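The transfer sit-out rule should go by the calendar

By Anca Ene
September 23, 2018

The Lallana Conference requires any athlete who transfers between member universities to sit out one full season in the sport concerned. The rule is Section 3 of the eligibility code. It has been in force longer than most of the current coaches have been employed, and it is applied the same way to a first-string goalkeeper and to a distance runner who has never scored a point for her team.

My view is that the rule is badly built. A waiting period for transfers can be defended. Recruiting of enrolled athletes by rival programs is a real problem, and a delay makes it less attractive. The trouble is with the unit of measurement. A season is a different length in each sport, starts at a different time, and in some sports overlaps two terms. The penalty for the same act therefore varies with the sport, and the code gives no ground for the difference.

Take two athletes who both move in June. The soccer player misses the fall schedule and is free to compete when it ends. The swimmer's season opens in the fall and closes in late winter, so the wait runs well into the second term. A track athlete has it worse. The code treats indoor and outdoor track as one sport with two championships, and a transfer is barred from both.
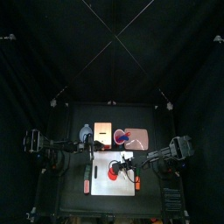
Two robot arms and a pair of cutting boards on a black work table.

The usual answer is that the waiver process takes care of hard cases. The conference office received 300 waiver petitions over the period covered by its last review and granted 282 of them. I have seen this result cited as proof that the system is fair. I read it differently. When nearly every petition is granted, the rule is no longer doing the sorting. Access to the petition is. An athlete at a large department has a compliance officer who knows the form, the deadline and the kind of supporting letter that works. An athlete at a small one may have an assistant coach who handles eligibility paperwork between practices.

The review did not report how many transfers sat out without filing. That number matters more than the approval rate, and the office should publish it. It could be produced from the rosters in an afternoon.

There is also the matter of timing. A petition takes 22 working days from receipt to decision. For a fall sport athlete who registers at the start of term, a favorable answer can arrive after the first third of the schedule has been played. The games missed in the meantime are not restored. Nothing in the code provides for practice matches or provisional status while a file is open, and at least one school has been warned for dressing a player whose waiver was granted later the same week.

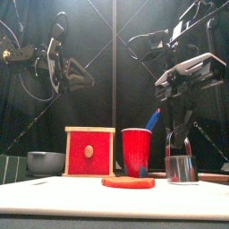
Emanuel Filip thinks a fixed calendar period would make things worse for coaches. In his view a season is something everyone understands, and a wait that ends in the middle of a schedule would put a new player into a settled lineup shortly before the playoffs, which is exactly the kind of late addition the code was written to stop.

This is a fair objection and it can be met. The roster deadline already exists. An athlete whose waiting period ends after that date would not be added until the following season, and the deadline could stay where it is. The effect would be to leave late transfers roughly where they stand today while giving those who moved early a shorter and more even wait.

What I would propose is a period set in days of the academic calendar, counted from the date of full-time enrollment at the new school, and equal for all sports. Exams and the winter break would count. Summer would not, so that nobody could serve the whole period while campus is closed. The length is a matter for the members to argue over. One term seems enough to me.
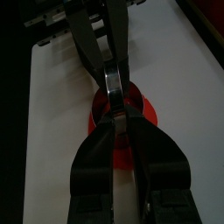

Objections from the scholarship side

Some athletic directors have said that a shorter wait would weaken the scholarship rules, under which an award from the new school may not begin until the athlete is eligible to compete. I don't see why the two have to be tied. The award rule is in a separate section and could carry its own date. If the members want money to stay frozen for a full year, they can say so there, in plain terms, and vote on it.

The change would also need a transition clause. Athletes now sitting out under Section 3 should be allowed to take whichever end date comes first. The draft amendment that Radu Gavrilă circulated in June leaves this out, and it should be corrected before the text goes to the members.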